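Two-armed flower cell back at work in Trurnley after cable refit

March 28, 2020

The pair of robot arms that sort and gather artificial flowers at the Manolakis workshop in Trurnley are running again this week, and the people who look after them could hardly be happier about it. Sofia Karagiannis, who set the cell up last October and has fussed over it ever since, spent two long days going through the joints, the grippers and (most of all) the wiring.

"You get fond of a machine when you've had your hands inside it that often," she told us over a very welcome cup of coffee. "I know which screw is going to be stubborn before I pick up the driver."

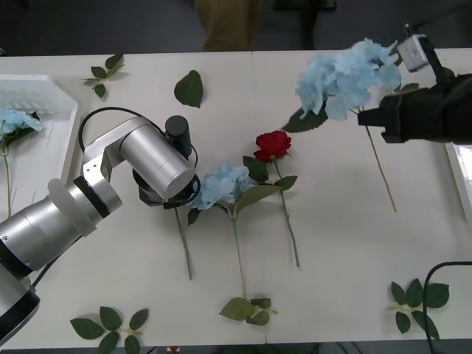

Cable routing took up most of the first day. The old run on the left arm had been tied down too tightly and tugged whenever the wrist turned, so Karagiannis fitted a longer cable from the Privcombe parts catalog and let it swing free. It now makes a wide loop from the elbow bracket up to the black module on the wrist, with plenty of slack for the arm to fold in close to the table. She then checked both grippers on the stems, which are thin and slippery things to hold, using the blue hydrangeas and a red rose from the regular stock.

The second day went to teaching the arms their positions all over again, a slow job that she does by hand and wouldn't dream of rushing. Her test afterward was 96 picks in a row, and the cell got through them without a single stop, to a good deal of cheering from the packing room next door.

A similar refit is planned for the company's other cell, over in Terkiveo, as soon as the cables arrive.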